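Trurnden Site Services
Hand-held gripper pairs, wet-area station: inspection checklist with comments
Revision 2, January

Reason for this inspection: during a washroom session the right unit of a Kama pair stopped reporting jaw width while the operator was still working. Tracking stayed up, so the fault went unnoticed until the log was checked. The last valid jaw reading was at line 1,204 of some 3,000.

1. Cable jacket, full length, both units. PASS left. FAIL right.
Comment: jacket split 2 inches below the strain relief, conductor showing. Unit tagged and removed from service.

2. Strain relief seated and screw tight. PASS left. FAIL right.
Comment: screw backed out. Same finding on one spare.

3. Cable routing with the operator at the counter. CONDITIONAL.
Comment: both cables hang free below the hands. Keep slack clear of the basin and the feet. Urelis clips are on order. 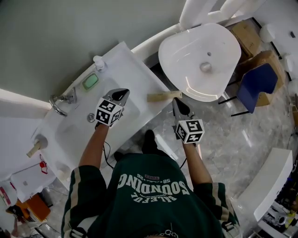

4. Marker cubes: faces clean, no lifted corners, no play at the mount. PASS.

5. Fingertip pads. PASS.
Comment: light wear at the tips. Replace both pads on a unit together.

6. Jaw travel, 200 open-close cycles on the bench, cable flexed by hand. PASS left. FAIL right.
Comment: signal dropped whenever the cable was bent toward the jaw.

7. Ground fault protection on the outlet feeding the station. PASS.
Comment: tested with the Ogunleye plug tester, tripped and reset normally.

8. Dropout alarm. FAIL.
Comment: the alarm watches tracking only. Loss of jaw signal needs its own tone. Until that is installed, check the jaw trace before each session and again at the halfway point.

Disposition: left unit released. Right unit held for a new cable and a repeat of items 1, 2 and 6. Item 8 remains open.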